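Cidska opens simulated household programme to gather examples for robot learning

Morkano, September - Cidska today announced the start of Rornach, a programme that gathers worked examples of everyday household tasks for use in training robot control software. The examples are recorded in computer-rendered rooms, in which an operator guides a simulated robot through a task from start to finish.

The first room to be released is a dining room with teal walls. Views from the robot are given below.

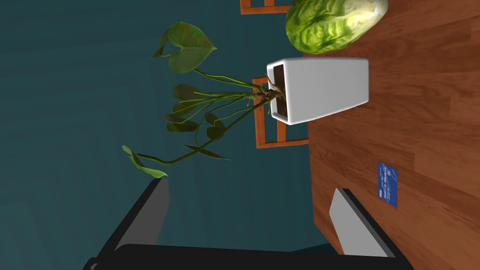
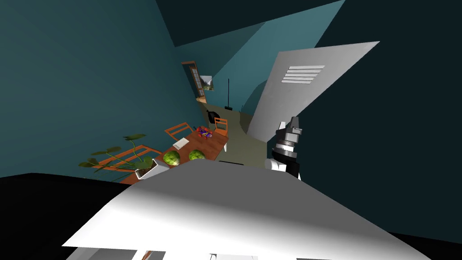
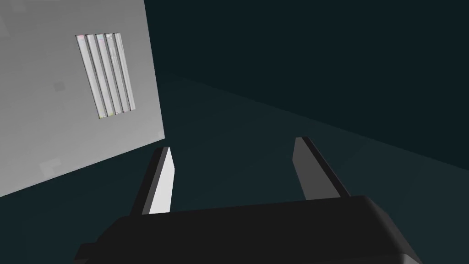
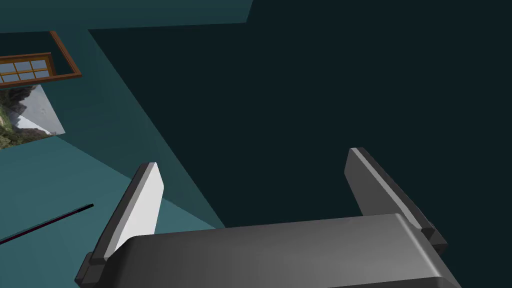 Simulated views from the Rornach dining room.

Rornach will begin with 48 household tasks, among them moving groceries, clearing a table and opening a cupboard. Operators at the company's Morkano office have completed 317 recordings to date. Each recording holds the camera views, the position of every joint and the commands given by the operator, all marked with a common clock.

"A learning system can only be as good as the examples it is shown," said Dagný Juhl, Head of Data at Cidska. "We have asked our operators to work at a natural pace and to keep their corrections in. If a first attempt at a grasp misses and the second one holds, we want both on record."

Every recording is checked by two reviewers before it is accepted. Reviewers confirm that the written instruction matches what the operator did, that the views are complete and that the task was finished. Recordings that fail the check are kept in a separate set, with a note of the fault, and may be used in later work on detecting errors.

The review tools were supplied by Bergmann, which will also run the storage service for the programme. Marthinus Jacobs, Programme Manager at Bergmann, said: "Reviewers used to spend much of their day waiting for files to load. They can now move between camera views while a recording plays, and the notes they make are saved against the exact moment."

Of the recordings made so far, 93 have passed both reviews and will form the first release to research partners. Further rooms - a kitchen and a utility room - are in preparation. Partners will receive the recordings together with the room files, so that they can replay a task or test their own software in the same setting.

Research groups wishing to take part should write to the Rornach programme office at Cidska. Applications are considered each Monday.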